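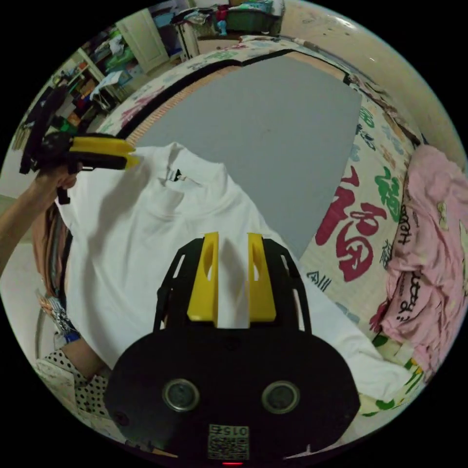
# Fold a shirt the way a robot has to

Can a machine do the laundry yet? Parts of it, on a good day! Washing and drying were handed over long ago, and folding is the stubborn bit in the middle. The quickest way I know to see why is to fold one shirt yourself using a pair of hand-held grippers, the kind with two flat fingers and no thumb. You'll be impressed by your own hands for a week.

## What you need

- Two hand-held grippers, one for each hand
- A long-sleeved top, soft and a bit wrinkled
- A bed or a big table
- A timer
- A helper to call out the time (optional, but more fun)

## Steps

1. Fold the shirt once with bare hands and write down the time. Mine was 12 seconds, and I wasn't hurrying.
2. Shake it out and drop it on the bed. Don't tidy it first. A robot in a real home gets the heap it gets.
3. Pick up the grippers and find a shoulder seam. Pinch only the shirt. Grabbing the sheet as well is the classic first mistake, and it's mine every single time.
4. Find the other shoulder, lift both together, and let the body hang until the sleeves stop swinging.
5. Lay it down flat. Drag out the worst wrinkles with the sides of the fingers.
6. Bring one sleeve across, then the other.
7. Fold the bottom up to the collar and stop the timer.

Do 5 tries before you judge yourself. My first one ran past the timer and ended as a sort of pillow, and by the fifth I had something I'd put in a drawer (a drawer I don't open much, but still).

## Going past shirts

Once the shirt works, try narrow pieces of cloth. They twist, they slide, and they fold over themselves while you're lining up the other hand. Hold one end still and let the second gripper do the moving.

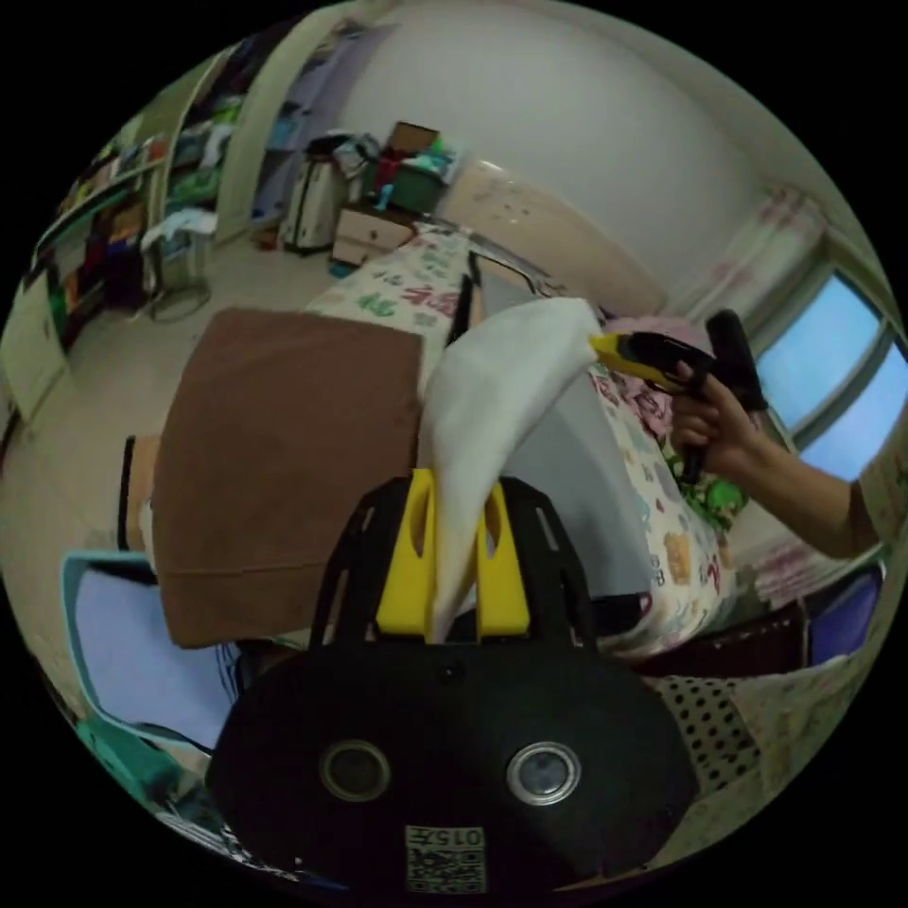 Tolera Shiferaw wrote in that the pinching was easy and the letting go was awful: the cloth stuck to one finger, came along for the ride and undid the fold. The fix there was to open the fingers slowly and back straight out, and I've copied it ever since. It works on pillowcases too.

## So, can they do it yet?

I'd score it by chore. Moving a towel from one pile to another looks well within reach. A flat, known shirt on a clear table, sure, with patience. A mixed heap on somebody's bed is still hard, and after 20 minutes with the grippers you'll feel exactly where: choosing the right layer, with no fingertips to tell you how many you've got.

Next I want to try buttoning a cuff. My best time so far is "gave up."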